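Household Machines and the Question of Chores

Posted 17 September 2026

Readers of this blog have asked on several occasions whether a machine can yet be trusted with ordinary work in the home. The question usually arrives after a film has been shared showing a robot folding a towel or wiping a worktop, and it deserves a more careful reply than such films tend to receive. I set out my present view in this post. It is a personal view, formed over a number of years spent in and near workshops, and it should be read as such.

It is useful to begin with what machines already do well. The packing hall at Trudby, where I was employed for part of my working life, moved 2,000 cartons in a shift with very little human handling. The cartons were of one size. They arrived at one height, facing one way, and the arm that lifted them did not need to know anything about cartons in general. When a crushed one came down the line, the arm stopped and a person walked over. That arrangement was satisfactory to all parties and it remains, in my opinion, the proper standard against which newer claims should be measured.

A kitchen offers none of these comforts. Plates are bought in different years and do not match. They are put down wherever there is room, beside fruit, keys and letters. The person who lives there makes allowance for all of this without thinking, and does so while talking to somebody in the next room.

For this reason I have come to regard the dish rack as a better test than the folded towel. A towel which has been folded badly is still a towel. A plate must be picked up by its edge from a flat surface, which is awkward even for human fingers, and then turned from lying to standing. It must be lowered into a slot not much wider than itself, without striking the divider or the plate already next to it, and the hand must let go at the right moment. A plate that leans is generally acceptable. A plate released too early may not be.

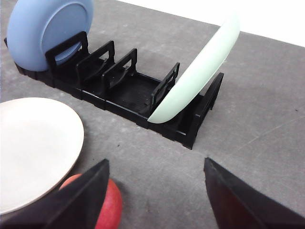 There is also the matter of deciding what belongs in the rack at all. An apple does not, and a child of three could say so. For a long time machines were given this knowledge as a list of permitted objects, and they failed whenever something absent from the list appeared. The more recent approach, in which a system learns from many recorded attempts at a task, appears to cope better with variety. It does bring a difficulty of its own, in that it is not always possible to say why a given attempt went wrong, and a repair engineer will find that hard to accept.

In June I attended an open afternoon at the Flenbridge workshops, at which several small firms presented their work. The demonstration by Bromer was concerned with clearing a table. Over the course of the afternoon their machine made 300 attempts at placing a piece of crockery, and the staff kept a tally on a board by the door. Of these, 159 were recorded as completed without help. I thought it greatly to the firm's credit that the board was left in public view until closing. A result of that kind represents real progress on what was shown at the same event in earlier years. It is also a result which no household would tolerate from a dishwasher.

The Delić stand took a more modest line. Their arm did one job, the loading of metal blanks into a press, and it did so steadily for as long as I watched. The representative was asked by a visitor whether the same arm could be put to use at home, and answered that it could, provided the visitor was willing to bolt the crockery to a fixture. The remark was made in good humour, but I believe it was sound.

My present position is therefore as follows. On the shop floor, where the surroundings can be arranged to suit the machine, a good many chores have been handed over and more will follow. In the home, single tasks can be carried out under supervision, slowly, and with a rate of error that rises as soon as the furniture is moved. I would not advise any reader to delay the purchase of a conventional dishwasher.

Two matters have been left aside for want of space. The first is cost, on which the firms I spoke to were reluctant to be drawn. The second is noise, which is seldom mentioned in the published material and which I found considerable at close range. I intend to return to both after the next open afternoon, and correspondence from readers who have had such a machine on trial at home would be welcome in the meantime.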